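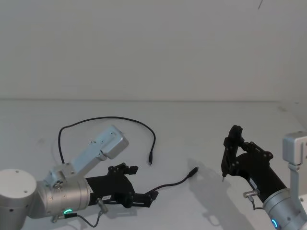 *Both arms at the cable bench, with the larger plug lying between the grippers.*

# Stulham Robotics Club: Cable Set

Hello, and welcome to our little corner of the club drive! This is the data card for the cable set, which we started in February and have been fussing over ever since (last tidied 9th October). If you're new to the club, please read it all the way through before you train anything. It isn't long, and it'll save you a few evenings.

## What you get

- 344 recordings with both arms, all on the white table
- 119 of those marked `practice`, from when we were still learning to steer
- one notes file per student driver, some chattier than others

The task sounds easy: pick up a plug, bring it to the other gripper, and pass it over without dragging the rest of the cable along. Black cable on a pale table shows up nicely, but the loops never fall the same way twice, and that's the part we found hardest (and the most fun, if you ask me).

## Loading it

```
python load.py --set cables --skip practice
```

Leave off `--skip practice` if you want everything. Recording 1387 has its left and right labels swapped; the loader fixes it for you, so please don't fix it again by hand. The numbers have gaps in them because we kept the ones from the older Rikley set.

## Using it

Anyone in the club is welcome to use this for the Kovalchuk Cup or for a class project. If you take it to the Ustberg meet, put the club's name on your poster, and do send me a copy, I love seeing them!

Questions and corrections go to Tamsin Whitlock, or in the notebook by the bench.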